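Terum Floor Power Notes
README, last edited in November

What this is

A folder of notes on how power strips get used in the Terum workshop: which strip sits where, what is plugged into it, and where the cords go. The notes came out of a rewiring discussion in which everyone was sure they knew the answer and the answers did not match.

What this isn't

It is not a safety audit. It will not tell you whether a strip is overloaded. We did not measure current, and I would be wary of anyone who reads a load figure off a list of plugs.

Contents

strips.csv – one row per strip, 30 rows
outlets.csv – one row per outlet, with its color if it has one and whether it is in use
cords.txt – free text, uneven, written by whoever was on the floor
photos/ – stills, not all matched to a row

How the rows were filled in

Each strip was looked at twice, once in the morning and once at around 20 minutes before closing. Where the two visits disagreed, both values are kept. Please don't average them. An outlet that is taken in the morning and free at night is not "half used", whatever the first summary sheet said.

About the switch column

Some strips have a switch beside each outlet. The column records that a switch exists. It used to record on or off as well, and I removed that. Half the entries were guesses from the way the rocker seemed to tilt, and nobody could reproduce them the next day.

About the color column

Stoltik asked for this one, on the theory that people would keep the fan on blue and chargers on pink if the outlets were colored. I see no sign of it in the rows. People use the end nearest the cord they are holding. The column stays because it makes an outlet easier to find again, but light blue and pink repeat on the same strip, so always give the position too, counted from the cord end.

Known problems

- A plug is not an appliance. Where the cord couldn't be followed to its other end, the device field should say "unknown". Older rows from the Reisinger bench say "fan" simply when a fan was standing close by. Treat those with suspicion.
- Cord routes change as soon as someone sweeps.
- Two rows use Jureo's old room names – the rest use the new ones.
- "Dusty" was one person's opinion and has been dropped.

Use

Fine for planning where to put wall outlets. Not fine for buying decisions, and please don't quote it as a survey.

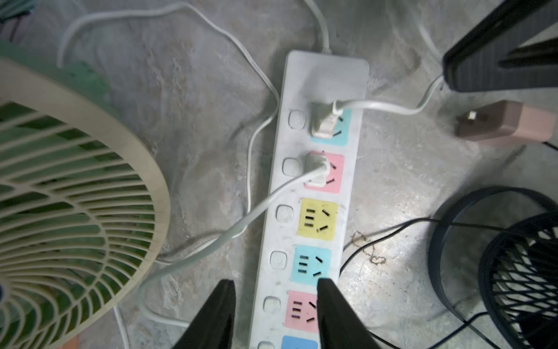 Multi-outlet strip on the concrete floor by a fan. Plugs in the first two positions, light blue and pink; yellow is free.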